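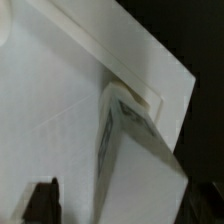 ## Replacement cabinet doors: common questions

Last updated 7/3/23

**Do I need to send you the old door?**

No. Measure the height and width of the door itself, in millimetres, and put both on the order form. Don't measure the opening. If the old door has swollen at the bottom, take the width near the top.

**Which styles do you make?**

Celtow is a plain flat door. Jendier has a raised border with a recessed middle. Both come in white, cream and primed for painting.

**How long will it take?**

Standard sizes leave the workshop in 4 working days. Made-to-measure doors take around 30. Orders placed in February take longer, as we close for a week to service the saws.

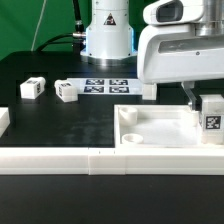

Delivery is on top of that. Anything over 70 cm tall goes by pallet and the driver will ring you first.

**Are the hinge holes already drilled?**

Only if you ask. Tick the box on the form and give the distance from the top of the door to the centre of the upper hole, then the same from the bottom. We can't take back drilled doors unless the mistake is ours.

**Can I paint over the white finish?**

Yes, with a light sanding and a suitable primer. The primed doors are cheaper if you know you'll be painting.

**My door arrived with a damaged corner. What now?**

Keep the packaging and email us within a week, quoting your order number. Ngan-ling Fang deals with all returns at Nekater and will arrange the collection. Please don't fit the door in the meantime.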